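Ticket: Ruvura demo unit, arms pause before the pick-up
Product: Ruvura two-arm robot, Forkow control software
Site: Natham showroom, open day
Status: open

The visitors from Leone arrive in December and the tidy-up program must run for them without a stop. In the rehearsal both arms went down toward the pillow, then waited 2 seconds and gave the message "target not confirmed". I repeated the run with the same result. 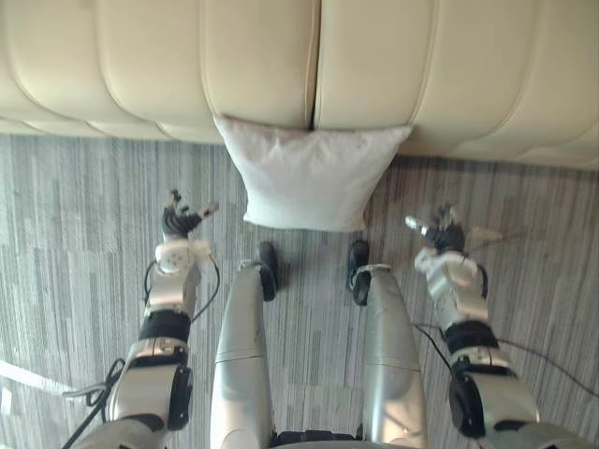
Head camera, pillow on the floor between the two hands.

I first suspected the color, as the sofa and the pillow are both pale. So I compared with a view that has the teal pillow in it. The software marks the teal one immediately – the pale one only sometimes. 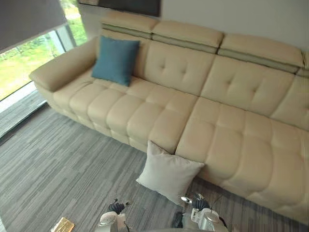

Head camera, teal pillow on the sofa and off-white pillow on the carpet.

Steps done so far:

1. Restarted Forkow and loaded the demo program again. No change.

2. Checked the floor on the side with the armchairs. There are two strips of transparent tape which shine in the light, and cables near the router. Please remove the tape before the demo and keep visitors away from the cables.

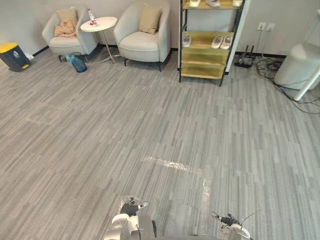 3. Raised the timeout from the default to 500 ms per check. The message comes less often, but it still comes.

4. Compared the head view with the wrist view. I think the wrist camera should decide in the last part of the movement, when the hand is near.

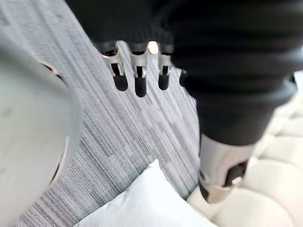

For this I need the setting that gives the wrist camera priority. I did not find it in the Forkow menu – maybe it is only for administrators. Could you please send me the name of the parameter, or change it remotely? The robot is switched on until 17:00.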